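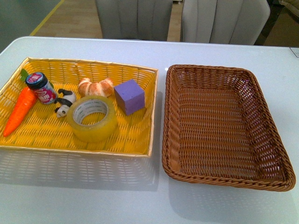 Drisgate Manipulation Project
Progress report to the Vetwood Fund, second reporting period
Prepared by the project team, October

1. Summary

The project teaches a two-armed robot to sort and move small household objects by having a person show it the task. In this period we finished the move to the new work area, settled the layout for the basket transfer task, and recorded most of the demonstrations we promised under milestone 2. We are behind on the hand-guided part of the work and ahead on the remote-control part. Spending is within the approved budget and we are not asking for any change to the total.

2. Work done in this period

Basket transfer. The operator moves objects one at a time from a full basket to an empty one, using the remote-control station. Both baskets are woven, with the yellow one as the source and the brown one as the target. They sit side by side with a narrow gap between them. Objects are drawn from a pool of 25 and changed after every block of recordings. A typical set mixes shapes and surfaces: a toy carrot, a small jar with a dark blue lid, a toy panda, a toy croissant, a roll of clear packing tape and a purple foam cube.

The operator follows a short spoken instruction for each episode, such as "move the croissant to the brown basket." Half of the instructions name one object and the other half ask for the whole basket to be cleared. We had planned to record only the second kind. Early trials of the trained model showed that it learned an order of picking and had trouble when asked for one particular thing, so we changed the plan in the first month and have kept to the new split.

Remote control. The Brekutel station has been in daily use. Operators now need 11 hours of practice before their recordings go into the main set. We tried a shorter period and went back to the longer one when too many episodes had to be thrown out. The most common faults were closing the gripper before it was low enough and dragging an object over the rim of the basket.

Hand guiding. For this part the operator holds the arm and moves it through the task directly. It gives smoother paths near the rim but it is slow, and with two arms it takes two people. We recorded 8 object sets this way and stopped when the wrist joint on the left arm began to drift. The supplier has the part. Work will start again when it comes back.

3. Numbers against milestone 2

Target: 3,000 accepted demonstrations by remote control.
Status: nearly complete. The remaining episodes are all single-object instructions.

Target: hand-guided demonstrations for every object set.
Status: late, for the reason given in section 2.

Target: written operator guide.
Status: done. A copy was sent with the last invoice.

4. Problems met

Reflections. The white tabletop is glossy and the baskets reflect in it. The first model we trained sometimes reached too low near the front edge of the source basket. We have added recordings at different times of day and with the blinds both open and closed. Errors of this kind are less frequent now, but they have not gone away. A matte cover would be cheap, but we would like the model to cope with an ordinary table and have left the top as it is for now.

Packing tape. The clear roll is the hardest object in the pool. It takes on the color of whatever is under it, and depth readings on it are poor. Operators do well by gripping across the cardboard core. The model does not yet do this reliably.

Basket movement. Light baskets slide when an object catches on the weave. We chose not to fix them to the table. Operators are told to carry on if the basket has moved a little and to end the episode if it has turned or tipped.

5. Plans for the next period

Finish the remaining single-object episodes.
Restart hand guiding once the wrist joint is back and checked.
Train on both kinds of demonstration together and compare with remote control alone, using the same test objects.
Run the first tests at the Thomas Street site with operators who had no part in the recording.

6. Request

We ask the Fund to agree to move the hand-guiding deadline to the end of the next period. The cost of the repair is covered by the supplier. All other deadlines stand.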